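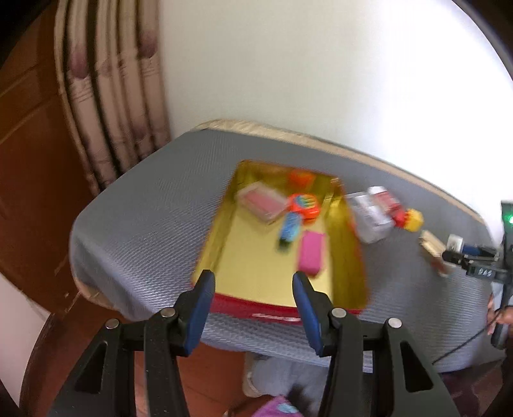

Lavadholm, open afternoon, September

The Lavadholm site is 53 minutes by bus from the station and the stop is on the wrong side of a divided road, so leave time for the underpass. I signed in at 1:15 and got a visitor badge, safety glasses and a sheet with the afternoon's order on it. The sheet said we would see the training data rooms first, then the test cell, then coffee. We got the rooms, a long coffee, and the test cell last, for reasons I'll come to.

The training side is run by Pevon. They record people picking up and putting down small household things with hand-held grippers, and the recordings go to the group that trains the arms. The grippers have two fingers with soft pads on the inner faces, blue on the ones I looked at. People work with them in ordinary home surroundings, on cushions and in trays, with toys and small packages. Our guide said the target for the current set was 984 usable recordings and that they had 603.

The reason for the gap was the most useful part of the visit, and to Pevon's credit they told us about it without being pushed. One pair of grippers had been reporting the finger opening wrongly. The reading was fine when the fingers were wide apart and drifted as they closed, so a gripper holding a thin item was logged as still partly open. The operators had no way to see this. The item was held, it moved, it went where it was supposed to go. The indicator light only shows that the unit is powered and recording, and it stayed green throughout.

It came to light in the test cell. An arm trained on the bad batch closed to the logged width, stopped short, lifted, and left the item behind or dropped it partway. With soft things it got away with it more often. With a hard block it mostly failed. The first guess was worn pads, so they changed the pads, and that used up several days. Then someone measured the gap with a caliper and compared it with the log.

The cause was a small magnet on the finger joint that had worked loose from its glue. Bajpai, who supply the joint parts, have changed the adhesive. Pevon now closes each gripper on a metal gauge at the start and end of every session, and a session that fails either check is thrown out. I asked if the old recordings could be corrected afterward. They tried, but the drift was different from hour to hour, so no.

The test cell itself was held up by a safety matter. The gate switch on the fence was reading closed with the gate a hand's width open. A technician found it during the check before our group went in, and the cell was locked off for the length of the coffee break while the switch was replaced. When we did go in, the arm ran at reduced speed and we stood behind a second line of tape. I saw 4 picks, three good and one dropped.

Dekatora had a table in the hallway with a newer joint sensor that has two readings and stops if they disagree. It would have caught the magnet. They had no price list with them.

Things to know if you go: closed shoes are required and they do check. The data rooms are warm. The coffee is free but the machine takes its time — go before the group does. The last bus back is at 5:40, and I missed the end of the questions to catch it.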